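Chapter 11

Wide-Angle Wrist Cameras: Projection, Masking, and Cloth State

11.1 What this chapter covers

Chapter 10 treated the camera as a pinhole. That model serves well for a fixed overhead camera with a narrow lens, and most of the planning code in Part 3 was written against it. It fails for the lenses now commonly fitted at the wrist, where the field of view can approach or pass 180 degrees and a straight table edge is recorded as an arc. This chapter replaces the pinhole model with a general radial model, shows how to keep the robot's own parts out of the perception pipeline, and ends with a cloth tracker that runs on the result.

Readers should be comfortable with the homogeneous transforms of Chapter 4 and the hand-eye calibration of Section 10.6. The listings use the Peromel library, version 3 or later. Where a routine differs in version 2, the difference is given in a footnote.

11.2 The radial model

Let a point in the camera frame lie at angle theta from the optical axis. In the pinhole model its distance from the image center is f tan(theta), which grows without limit as theta approaches 90 degrees. The equidistant model uses f theta instead. Real lenses follow neither exactly, so Peromel fits an odd polynomial in theta with four coefficients and stores them with the principal point and the radius of the valid image circle.

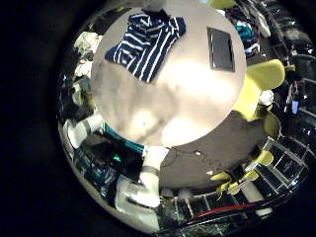
Rectification is the step most often applied out of habit. Mapping a wide view onto a flat image stretches the outer ring until a few source pixels cover a large share of the output, and any ray at or beyond 90 degrees has to be dropped. The cost depends on what is in that ring. With the table filling the upper center of the view, the striped cloth and the dark flat device on it keep usable shape without any correction, while the metal shelving is bent around the rim and would suffer most from a flat projection. For a cloth task the shelving can be ignored. For localization it cannot, as large fixed structure at the edge of the view is the best landmark available. The chapter therefore keeps the raw image as the master copy and computes local tangent-plane patches on demand, each 35 degrees wide, around whatever the detector proposes.

Two practical rules follow. First, pixels outside the valid circle must be excluded before any normalization. They are black in every frame, and including them pulls the mean intensity down and upsets the exposure controller. Second, distances in the image should never be compared directly. Convert both endpoints to rays, then compare angles.

11.3 Self-masking

A wrist camera sees part of the hand that carries it. The hand moves little in the camera frame, has strong edges, and will attract a feature tracker more reliably than the workpiece does. If those features are allowed into the odometry estimate, the estimate reports a robot standing still.

The Schmieder mask, derived in Section 11.8, has a static layer and a dynamic layer. The static layer covers parts rigidly fixed to the camera and is drawn once, by hand, after calibration. The dynamic layer covers the fingers. It is rendered at each control cycle from the joint readings and the gripper mesh, then grown by a margin that accounts for encoder error and latency. Cables belong to neither layer. They flex, they are missing from the mesh, and they must be handled by the outlier test in the tracker.
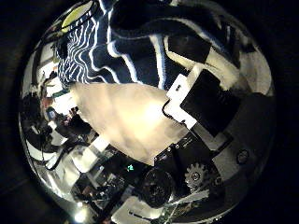 The margin is a compromise. If it is too small, a rim of finger pixels leaks through and is labeled as workpiece. If it is too large, the mask swallows the contact region, where the controller most needs data. Start with a margin equal to the pixel displacement produced by one control cycle at maximum finger speed, and tune from there using the procedure in Exercise 11.2.

Saturation deserves separate treatment. A pale finger close to the lens can clip to white, and its boundary then spreads past the rendered outline. The Zaltano logging tool records the clipped fraction inside and outside the mask as separate channels. A rise in the second channel with no change in the first usually points to the workpiece or the lighting.

11.4 Notation

Throughout the chapter, C denotes the camera frame, W the wrist frame, and B the robot base. The transform from W to C is constant and is written X, as in Chapter 10. Unit rays are written r, with a subscript for the pixel that produced them. A mask M takes the value 1 where a pixel may be used and 0 elsewhere. This is the reverse of the convention in the Rarkley toolkit, and masks exported from that package must be inverted on import.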